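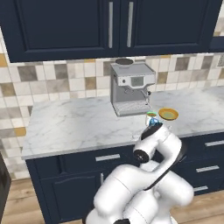

How a robot practices in a pretend kitchen

A kitchen inside a computer has no real cups to break. The walls, the tiles and the coffee machine are all drawn by a program, and so is the robot. Researchers use kitchens like this to teach a robot arm to pick things up and put them where they belong.

Torunn Strand and Harish Menon work on a project called Tustero. They wanted to know if a robot learns better when it practices with many different objects. One group of practice runs used 4 objects. The other used 13. Both groups had 800 tries.

A milk carton is a good test. It has a pointed top and a cap on one side, so the gripper can't hold it the same way it holds a mug.
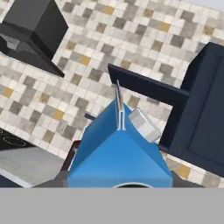

What did they find?

Next, the robot was given 6 objects it had never practiced with. The robot that had trained with 13 objects picked up nearly all of them. The other robot dropped more.
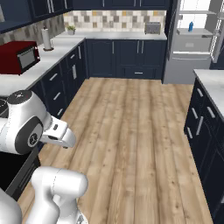

Moving around objects is only part of the job. A robot also has to know where the counters and the refrigerator are, and how far its arm can reach. Strand and Menon plan to test that next, with the cabinets in different places each time.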